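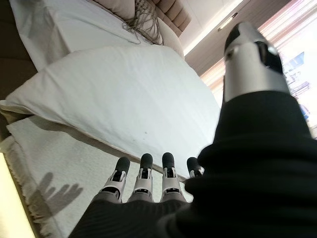
I've been sleeping under the Ikness weighted blanket since the first week of January and I have opinions! Some background first: I'm a terrible sleeper, always have been, and my friend Chaltu Araya had been going on about hers for months until I finally gave in and ordered one. It's not cheap (80 dollars for the smaller size, and shipping on top of that), but I figured a bed is where I spend a third of my life, so fine. They sell it in a few weights and I went back and forth forever before picking the 15 pound – no wait, that's the one Chaltu has. Mine is the lighter one.

First few nights, I hated it. I felt like I'd been tucked in by somebody who was mad at me. Then on night 4 I slept straight through until the alarm, and I've had way more good nights than bad ones since then. My feet stay put, which they never did before, and I've stopped waking up with the sheet wound around one ankle.

Now the gripes. The cover ties onto the inner part with little ribbons, and there are only ribbons at the corners. By the weekend the whole heavy part had slid down inside and I was sleeping under an empty bag with a lump at the bottom. I sewed on a few extra ties down each side and it's been fine, but come on, at that price? The cover also picks up every bit of lint in the house. And washing the inner part is a two-person job if your machine is as small as mine. I took it to the laundromat in the end and sat there for nearly 30 minutes with a magazine from who knows when.

It does run warm. I turned the heat down a notch and ditched my comforter, and in January that's about perfect. July, ask me then. If you sleep hot all year, I'd look at the Clultska one instead – I tried it at Abrehet's place and it's a lot thinner, though the fabric is kind of crinkly when you roll over.

Would I buy it again? Yes, but I'd wait for a sale and have the needle and thread ready. I'm giving it 4 out of 5, with the missing star going straight to those ribbons.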